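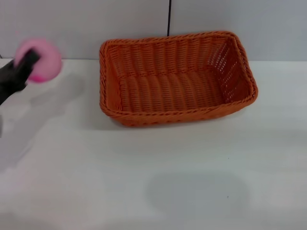
Put-in-basket task, head view, gripper still to the left of the basket

How many examples do I need before a pick-and-place policy stops being embarrassing?

Asked in June, viewed 578 times

We're recording demonstrations for one task: pick up the pink thing, put it in the orange basket. So far we have 253 episodes. The Zerkik guide says 200 is "plenty for a single object." I trained on all of ours and the policy grabs fine, then lets go short of the rim in a lot of the trials. The table is white, the wall is plain, the basket hardly moves between episodes. It should be easy. Is the number in the guide just marketing, or are we recording badly? Before someone suggests it, I don't want to collect another few hundred on faith.

Answer 1 (accepted)

I wouldn't trust any number that comes without a description of the data behind it. 253 episodes with the basket in one spot is closer to one episode with noise on it.

Look at your own still. The gripper and the pink object are both blurred. If most of your carry phase looks like that, the model gets very little to go on about where the object is relative to the rim. Slow the operator down between the grasp and the release, and check your exposure time. There's also a soft gray shadow from the arm on the table, and it moves whenever the arm does, so I'd want to know if the policy is keying on that. Cover the basket in a test run and see if it still drops in the same place. If it does, you have your answer.

Then move the basket. Pick 6 positions, record a small batch at each, retrain, and compare on a position you held out. Don't score it on positions it has seen.

Answer 2

Just use Felura, it has augmentation built in. Worked for us at Ntuli with way less data.

Comment on answer 2: Worked how? Same basket position in training and test? Color jitter won't teach it where a rim is.

Answer 3

Partly agree with the first one, but check your timestamps too. We used the Clelosis recorder and the camera lagged the joint readings by a few frames. Every release was labeled early. We blamed the operators for most of a month. Replay one episode with the gripper signal plotted under the video before you record anything else.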